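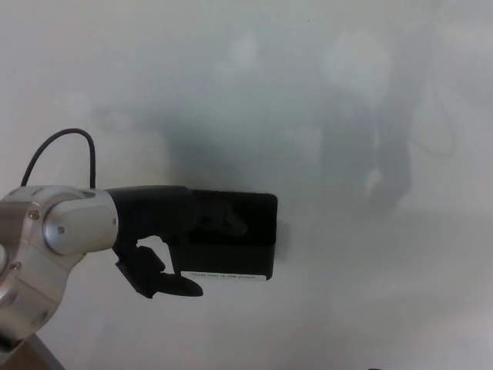

3.2 Wiping as a class project

Figure 2. The arm in front of a hazy pale backdrop, with a flat black block held in the gripper. A strip label runs along its lower edge.

The second half of the course is given over to one project, and for this offering we chose wiping a surface clean. We were keen on it from the first planning meeting. Everyone has done it, so a student with no background in robotics can say at a glance whether a wipe was a good one, and yet it asks for nearly everything we want to teach: a firm grasp, a flat approach, steady contact and a sensible path. It is also lovely to watch when it goes well!

Students worked in pairs. Each pair collected its own demonstrations by guiding the arm by hand, trained a policy on them, and then ran that policy in front of the rest of the class. Mirani and Tanoli wrote the recording software, which the students call Nultia, and it has been used in every later offering with only small changes. Across the whole class we gathered 3,000 demonstrations, far more than we had planned for, largely thanks to pairs who kept booking extra Sunday sessions.

The held object matters more than we had expected. In the pilot we let the pairs bring whatever they liked, and the results could not be compared. We then settled on flat, rectangular objects held upright in the gripper with the broad face toward the camera, as in Figure 2. A flat block gives a long straight edge, so a small error in the wrist angle shows up straight away as a gap at one end. Students found this very helpful. Several pairs told us it was the first time a rotation error had meant anything to them outside of a matrix on a page.

3.3 Two ways of recording

We compared 2 recording methods. In the first, called Enwood in the course notes, one student moves the arm through the whole wipe without stopping. In the second, Plarnwood, the wipe is broken into short strokes and the pair can throw away any stroke they dislike before moving on. Each pair tried both and chose one for their final run.

Our guess was that the continuous method would win because the motion is smoother. The students mostly went the other way. With short strokes they talked to each other between takes, argued over what had gone wrong and changed one thing at a time (usually the height of the gripper, sometimes the speed). Their notebooks from these sessions are full of sketches and crossed-out ideas, and they were a real pleasure to mark. Pairs using the continuous method tended to write a single line per session.

One limit of the short strokes should be noted. The policies trained on them sometimes paused where two strokes joined, even when no pause had been recorded on purpose. Rind traced this to idle samples at the start and end of each take, and trimming 40 samples from both ends removed most of the pauses. We left the trimming step out of the handout for the next group so that they could find the problem for themselves, and two pairs did so within the first afternoon.

3.4 Judging the runs

Final runs were judged by the class using the Naqvi sheet, a one-page form with spaces for contact, coverage and behaviour at the edges of the board. Soomro and Warraich also scored every run separately. The students were harsher than we were, particularly on coverage, and their written comments were more specific. We now hand out the sheet in the first week of the project, before any arm has moved, and pairs refer back to it while they are still planning their strokes.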